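木骨を紙に移す 印刷図柄における半木骨造の再現

半木骨造(ハーフティンバー)の建物は、パズルの箱や本の表紙の図柄として長く使われてきた。暗色の軸組と白い漆喰の対比は、版が多少ずれても形が崩れにくい。印刷会社アナック(Anach)の図柄台帳には村落風景が1,273点登録されており、うち59点で木骨の家が画面の中央を占める。

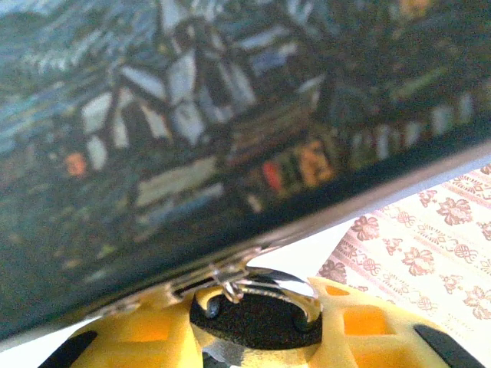

軸組の作図で最初に決めるのは斜材の角度である。実際の斜材は水平力に抵抗する部材で、柱と土台または桁の間に入る。図柄では構造上の必然より面の分割が優先され、斜材が実物より急に描かれることが多い。白い壁面が斜めと垂直の暗い材で三角形や四角形に区切られ、上部に尖った破風らしい形が立つ構成は、遠目にも建物の種別を伝える。漆喰の白は紙の地色をそのまま残す方法と、薄い黄を敷く方法の2通りがある。前者は光沢紙で硬く見え、後者は古紙配合の板紙で濁りやすい。

版式と線幅

オケル(Okell)式の分版では、木部を墨一色にせず、褐色と藍を重ねて暗部を作る。見当が0.1ミリずれると材の片側に褐色の縁が出るが、風化した木口の表現として許容する工房もある。ラデンポート(Rademport)の旧工場では、材の線幅を隣り合う漆喰面の幅の8分の1以上とする社内基準を設けていた。これより細い線は、箱の角で折り返した際に途切れて見える。

背景の処理も線幅に影響する。樹木を深緑で置くと、建物の側面の輪郭が沈む。輪郭線を太らせるか、樹木の手前に明るい緑を一段挟むかのどちらかになる。空や遠い屋根には彩度の低い青灰を使い、筆目を残すことが多い。

壁紙と布に移した場合

同じ図柄を壁紙に転用すると、反復の単位が問題になる。斜材は送り方向に対して強い流れを生み、継ぎ目で目立つ。ダマスク柄のように縦の列で並ぶ文様は、左右対称の単位を保つため継ぎ目の処理が容易である。シダや小花の散らし柄は向きの拘束がさらに弱く、裁断位置を選ばない。 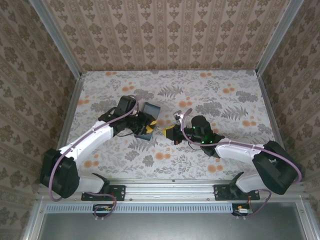 保存と褪色

ヴィートラ(Vītola)の収蔵庫では、箱の蓋を立てずに平置きし、中性紙を挟んで重ねる。褪色は黄から進み、緑の樹木が青みを帯びる。褐色の木部も藍に寄るため、建物全体が冷たい色調に変わる。補色はせず、4月の点検時に同一光源で測色し、値を台帳に追記している。測定点は漆喰面、木部、空に置き、折り目と擦れの箇所は避ける。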